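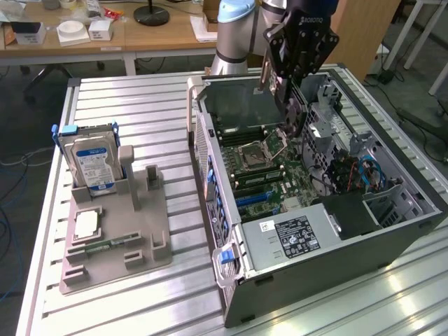

The refurbishment program at Plillthorpe continued through the second half of the grant period, with bench work now the main activity. Tower units are opened and assessed with the side panel off before any decision is made on resale, donation or parts recovery. A typical unit on the bench has two memory modules seated below an empty processor socket, a blue PCIe slot beneath them, and the power supply still in the chassis. The hard disk stands apart from the case in a gray fixture tray, still mounted in its blue carrier, so that carrier and disk remain together through the data-erasure stage.

**Progress against targets**

The agreement with the Zemenwood fund calls for 200 desktop computers to be processed by the end of the grant. As of 4 December 2022, 100 units have completed assessment. Of these, 12 were found unsuitable for further use and have been reserved for parts. Assessment slowed in October while the new shelving was installed, and the bench has since returned to its normal schedule.

**Parts recovery**

Memory modules, drive carriers and power supplies are the components most often reused. Processors are recorded separately and stored in trays by socket type. Cables remain the weakest area of our inventory. SATA and power leads are frequently left bundled inside the drive cage when a case is set aside, and sorting them later takes more staff time than the original plan allowed. Torunn Viklund has revised the bench checklist to include cable removal – the change applies to all incoming units.

**Expenditure**

Spending on tools and storage is within budget. The line for replacement disks is underspent, and we request permission to move the balance to transport costs for the Trostmont delivery route.

**Next period**

Work will concentrate on the remaining towers and on the first delivery to the Barbieri learning center. Two matters require the fund's approval: the budget transfer described above and the revised delivery schedule, sent under separate cover.

Submitted by Retno Raju, Program Manager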